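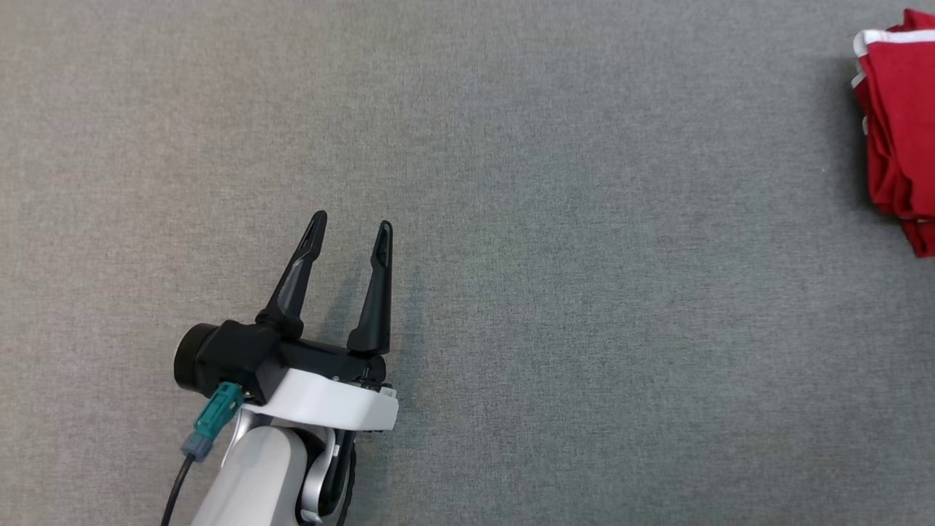

Mimus Garment Set: Folding, Sportswear Subset

Maintainers: Genalyn Lumbao (collection), Ivan Bondarchuk (storage and checks)
Status: open, new episodes added each Friday

Summary

Teleoperated demonstrations of two arms folding sports kit on a grey cloth-covered table. The subset is meant for imitation learning and for testing policies already trained on the Mimus towel subset. It holds shorts and tops only. Socks are kept under Revon and use a different gripper setting, so please do not merge the two without reading the Revon notes.

Contents

Each episode is one folder with:
- head view, colour, as video
- wrist views, left and right, as video
- joint positions and gripper opening for both arms
- a plain text note from the operator, which may be empty

All streams share one clock. Wrist video starts up to 40 ms after the head view, and the loader trims the difference. Episodes recorded before December lack the right wrist view and are marked "partial".

Setup

Both arms carry two-finger parallel grippers. Arm positions are checked against the Besnard jig at the start of a session and again after lunch. Table cloth tension matters more than we expected – a slack cloth bunches under the fingertips and the operator starts to compensate for it.

Recording steps

1. Load the task file and choose the garment code. There are 13 codes in this subset.
2. Home both arms and open both grippers.
3. Place the garments. The starting state should vary: waistband left or right, legs apart or crossed, creases left in. A garment that is already folded may stay on the table if the task file says "stack".
4. Start recording, then begin moving. Keep the fingertips low on the approach and pinch a single layer where possible.
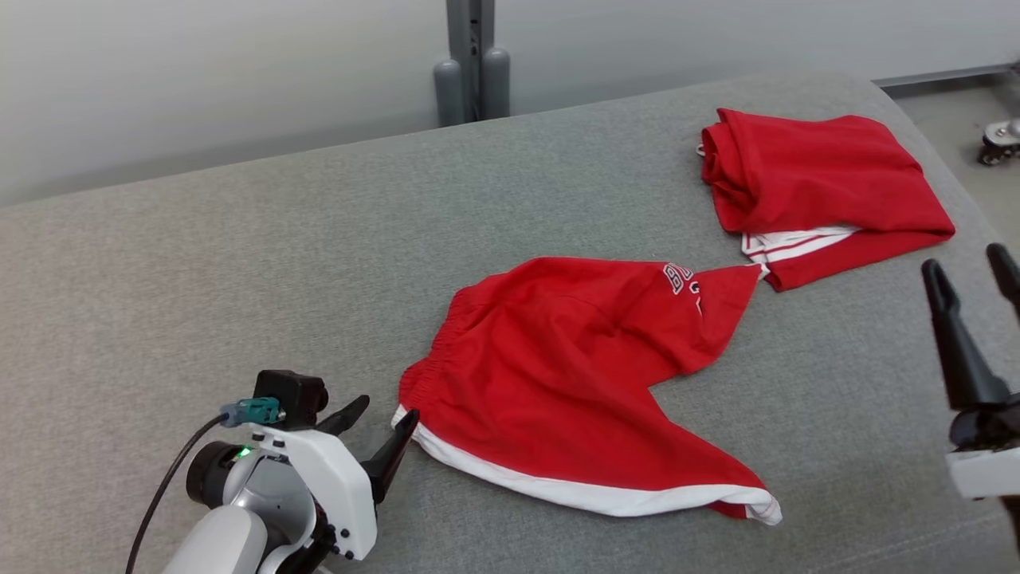 5. Stop once both grippers are open and clear of the cloth. Mark the episode as good, poor or void before resetting.

Labels

"Good" means the fold matches the target card with no regrasp after the last crease. "Poor" episodes are kept for training failure detectors. "Void" is for dropped frames, emergency stops and wrong garment codes; these are removed by the nightly Broseso job at 23:00.

Known problems

- Saturated reds lose crease detail in the head view. Exposure was lowered by 4 steps in the second batch, so brightness differs between batches.
- Lettering and side stripes give strong cues for orientation. Policies trained only on this subset do badly on plain garments.
- Thin hems are sometimes gripped together with the table cloth. The gripper opening log does not show this; check the wrist view.

Changes

Requests for new garment codes go to Genalyn. Report broken folders to Ivan with the folder name and the loader output.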